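Greiferwochen am Gemüsestand: Bilder aus der Halle in Corkthorpe

Im Mai haben wir zwei Hände gegeneinander antreten lassen, die Skalden und die Bratmont, und wir kommen aus dem Schwärmen kaum heraus! 178 Griffe je Hand, immer dieselbe Auslage, immer derselbe Einkaufskorb. Aufgebaut hat alles Amna Gilani, die Steuerung kommt von Tanveer Rajput.

Knoblauch war unser heimlicher Favorit. Die Knolle ist rund, die Schale glatt und blättrig, und man spürt am Regler sofort, ob die Kraft stimmt.

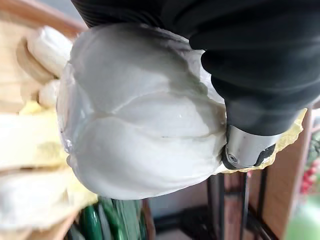 Bei der Anpresskraft haben wir 11 Stufen durchprobiert. Tanveer schwört auf Stufe 2, Amna hätte gern noch etwas mehr Reserve für die glatten Sachen, Tomaten zum Beispiel.

Karotten aus dem Haufen holen, mit Blattgrün und allem: links wird gegriffen, rechts der Korb gehalten.

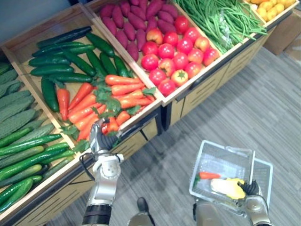

Zuletzt geändert: Mai, 16:40 Uhr

Richtig Spaß macht die Arbeit mit beiden Armen zugleich. Der Regler von Benmoussa läuft mit 100 Hertz, und seit dem letzten Update ruckelt beim Umsetzen nichts mehr (herrlich!).

Auch Maiskolben und grüne Bohnen stehen auf unserer Liste, die Bohnen sind das dickste Brett. 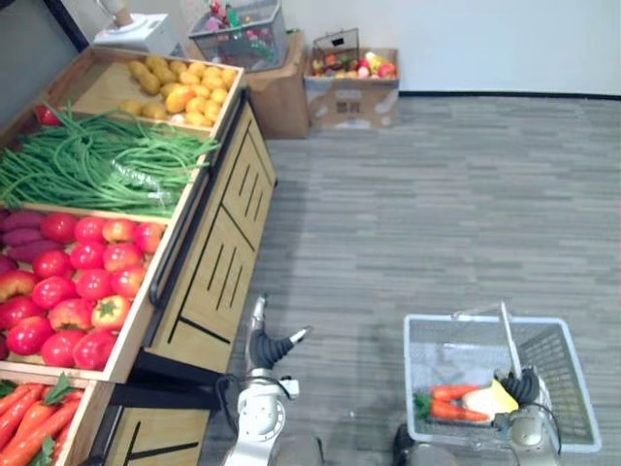
Als Nächstes kommen die Kameras dran: eine am Handgelenk, eine am Kopf, und dann die ganze Auslage noch einmal von vorn. Wer eigene Greifer mitbringen möchte, meldet sich bei Amna.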